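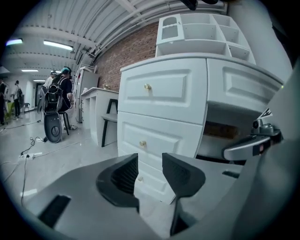
White dresser with raised panel drawers: leave it or strip it?

Furniture & Restoration > Painted pieces

brassknobs_nkechi
Hello all! First proper post after months of lurking. I have fallen head over heels for a white dresser in the secondhand hall on the old Zillberg works site (red brick wall, corrugated ceiling painted white, fluorescent tubes, you know the sort of place). Raised-panel drawer fronts, small brass knobs, and a white shelf unit sitting on top with open cubbies and the sweetest little arched glass door at the left end. I went in for a lampshade!

One of the upper drawers, on the right-hand side, was pulled partly out and it's dark wood inside. Dark! Under all that white! So now I can't stop thinking about what the rest of it looks like. They want 176 for it including the shelf unit. My question is whether I strip it, half strip it, or leave well alone. It's for a back bedroom that gets the morning sun.

Nkechi

eckhard_p
Lovely find. Before anything else, be careful about drawing conclusions from the inside of a drawer. Makers used one timber for the box and another for the front all the time, and plenty of factory pieces had the insides stained dark while the fronts were painted from day one. I stripped a chest on exactly that reasoning once and found four different woods and a lot of filler. It went back to white by Christmas.

Pull the drawer right out and look at the back edge of the front, where paint often stops short. Also look at the joints in the corners. Dovetails would cheer me up a lot.

tallboy_dorte
Ooh, I know the place, it's the one with the long corridor of furniture down the brick side! Is the white desk with the open shelving still there, and the chair with the black frame and pale seat? I sat in that chair for ages in the spring and it was very comfy and I talked myself out of it and I've regretted it ever since.

On your question, KEEP THE WHITE. White with little brass knobs is lovely and it's going in a sunny bedroom. Dark wood drawers are a secret treat every time you open them. I've a tall cupboard painted cream outside and nearly black within and it makes me happy every single morning.

brassknobs_nkechi
Yes Dörte, desk and chair both there, desk against the brick and the chair in front of it! And a tall white cabinet further along to the left. It's practically a white furniture avenue. Go and get your chair.

Eckhard, thank you, I didn't think to look for paint on the back edge. Will do.

bastian_j
I'll go against the grain (sorry). Strip it. If it's decent timber you'll have something with real warmth to it, and if it isn't, you've lost a weekend and a tin of stripper. Paint is the easiest thing in the world to put back. I did a pair of bedside cabinets in December in an unheated garage with gloves on and I'd still do it again tomorrow.

Raised panels do take patience, I'll grant you. All the gunk sits in the moulding. Use a stiff brush and a bit of string for the grooves.

eckhard_p
"A weekend" is doing a lot of work there, Bastian. Raised panels on every drawer plus a shelf unit with cubbies? That's a fortnight of evenings. And please, both of you, test the paint for lead before anyone picks up a scraper or sandpaper. The kits cost next to nothing. If it comes up positive, no dry sanding at all, and keep children and pets out of the room.

bastian_j
Fair on the lead, I should have said that first. I stand by the rest. I would leave the cubbies white, mind you. I'm not a monster.

elango_dz
Can I talk about the top? Nkechi, do you know if the shelf unit belongs to the dresser? Sellers love popping one white thing on another white thing. Nothing wrong with it if they look good together, but if it's just sitting there loose you might get them priced separately, and you'd want to fix it to the wall either way. Dressers with something tall on top and a couple of heavy drawers open can come over on you.

Measure both pieces as well. I once brought home a top that was a thumb's width too wide for its base and it annoyed me until I sold the pair.

brassknobs_nkechi
Elango, I have no idea! I assumed they were a couple. I was too busy gazing at the arched door. I'd have it even if it was a stray, to be truthful, I already know which cups are going behind that glass.

tallboy_dorte
Cups in the bedroom?

brassknobs_nkechi
They're too pretty to use!

tallboy_dorte
I withdraw the question. I've got eggcups in the bathroom.

elango_dz
Since nobody's mentioned the knobs: brass on a painted piece is often lacquered, so don't go at it with polish straight away. Warm soapy water first and see what you've got. If they're solid, and you like them bright, a soft cloth and a dab of polish with the knobs OFF the drawer, or you'll have grey smears on your white paint. A magnet will tell you if they're plated steel.

And rub a candle stub along the drawer runners. Five minutes and it'll glide.

bastian_j
Seconding the candle. Works on everything.

eckhard_p
For cleaning the white if you do keep it: sugar soap, weak, wrung-out cloth, then plain water. You may well find it's a different white underneath the grime. Do one panel and leave it overnight before deciding on anything. I wouldn't let it near stripper until you've lived with it for a season, and by then I suspect you'll have stopped wanting to.

bastian_j
Eckhard and I will never agree on this and I want it noted that I'm right.

brassknobs_nkechi
You're all wonderful. Plan so far: drawer out, check the back edge, check the joints, magnet on the knobs, tape measure on both halves, lead test once it's home. Then clean ONE panel and report back. I'm ringing them when they open to ask about delivery, as it is never going in my little car. Does anyone know if the top drawers on these usually come all the way out, or is there a stop I should feel for?

eckhard_p
Often a small block or a turn-button at the back. Reach in under the top and feel along before you tug.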